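Give them the cable drawer

3 min read

Search this site Enter keyword Go

I'm often asked when a robot will do the ironing. I'd ask about the cable drawer first! Untangling is a dull, fiddly chore, and I think machines are closer to it than most people suppose. 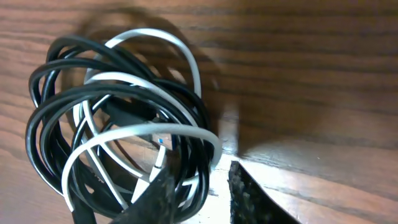 A sock is forgiving. A cable springs back, hides its own ends and slides under its neighbour, so every tug changes the puzzle. Desmond Baptiste at Alteo reckons he'd be happy with 15 minutes a knot, and so would I – let it work while I'm asleep.

Two arms help enormously, one to hold and one to pull, as anyone who has tried it one-handed will know.
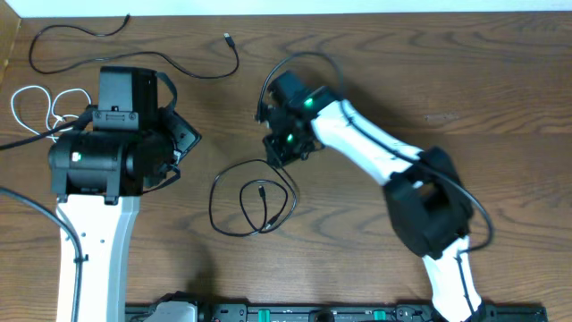
So, can they do it yet?

Not in my kitchen. But I'd take a slow, patient helper today, and I'd gladly start it on the box under my stairs.

Last updated: May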